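Marks on a wooden table

Updated May 5, 2020

Most marks on a varnished or oiled table come off with less effort than people expect. Start with the mildest method and stop as soon as it works. These notes are for ordinary household tables. Anything old or valuable should go to a restorer.

Find out what you have

Put the table near a window or switch on a lamp, then look across the surface from a low angle. A shiny top reflects the light, and dull patches and smears show up against it. Run a fingertip over the mark. If you can feel an edge, there is something sitting on the finish. If it feels flat, the finish itself is probably worn or scuffed.

A long smear in grey-blue and white, with small dark flecks along it, could be either residue or wear. Treat it as residue first.

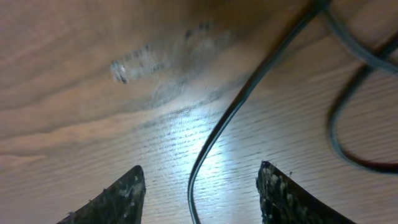 Residue

Wring out a soft cloth in warm water with 2 drops of washing-up liquid per bowl. Wipe along the grain, never in circles. Leave it for a minute and wipe again. Lift hard specks with the edge of an old plastic card held nearly flat. Dry straight away with a clean tea towel.

For candle wax, chill it first with ice in a bag, then use the card.

Dull or scuffed patches

Rub in a little furniture wax with the grain, wait ten minutes and buff. Two thin coats are better than one thick one. If the patch is still cloudy, try 3,000 grit paper, used wet and very lightly, and wax again. Do not use 300 grit on a finished top. It will cut straight through.

Try everything on the underside first.

Mahfuz Gamage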